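Section 4: Setting up discount codes in your Komuteck shop

Before you start, please make sure that your products are already saved with their regular prices. A discount code always works on the regular price. If a product has the regular price of zero, the code will be accepted at checkout but it will change nothing, and your customer will write to you and ask why.

You need the role Shop Owner or Shop Manager. With the role Assistant you can see the codes but the button New Code is gray.

Creating a code

1. Open Sales in the left menu and choose Discount Codes.
2. Click New Code.
3. Type the code text. Only capital letters and digits are allowed, with no spaces. The code must have at least four characters.
4. Choose the type: Percent, Fixed Amount or Free Shipping.
5. Type the value. For Percent, write only the number, without the sign.
6. Set the start and the end. The time is always the time zone of your shop, not of the customer.
7. Click Save as Draft.

Note: A draft code cannot be used by customers. You can test it yourself with Preview Cart, and the order will not be counted.

Limits

Under the tab Limits you decide how many times the code can be used. There are two fields and they are often mixed up. Total Uses is the limit for the whole shop. Uses per Customer is the limit for one e-mail address. When you leave a field empty, there is no limit.

The highest number you can type in Total Uses is 3000. If you need more, create a second code with the same conditions.

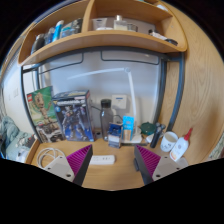 Minimum order is set on the same tab. It is compared with the sum of the products after other discounts and before shipping. So if a customer has a cart of 2000 and a sale price takes the cart down to 1457, a code with minimum order 2000 is refused. The message the customer sees can be changed in Texts > Checkout > Code Refused. We recommend that you write the minimum amount in this message.

Excluding products and customers

1. Open the tab Exclusions.
2. Choose Products, Categories or Customer Groups.
3. Mark everything that should not receive the discount.
4. Click Apply, and then Save. If you click only Apply, the marks are lost when you leave the page.

Customers with a special price list are not excluded automatically. You must mark their group by yourself.

Caution: Bundles follow the exclusion of the bundle, and the products inside it are not checked. If you exclude one product but it is also sold in a bundle, the discount is still given on the bundle.

Activating the code

1. Open the draft and read the Summary on the right side.
2. Click Activate.
3. Place a small test order in a private browser window.

After activation, the code text and the type are locked. The value, the limits and the end time can still be changed, but the changes are valid only for new orders - the orders already placed keep the old value.

Ending a code early

Click Pause if you want to use the code again later. Click Close if you do not. A closed code cannot be opened again, and its text cannot be reused in the same shop.

Caution: Customers who have the code in an open cart will lose the discount at the moment you pause it. If you can, pause it at night.

Section last checked by Geeta Pathak, 2020-07-04. Reports and export of used codes are explained in the next section.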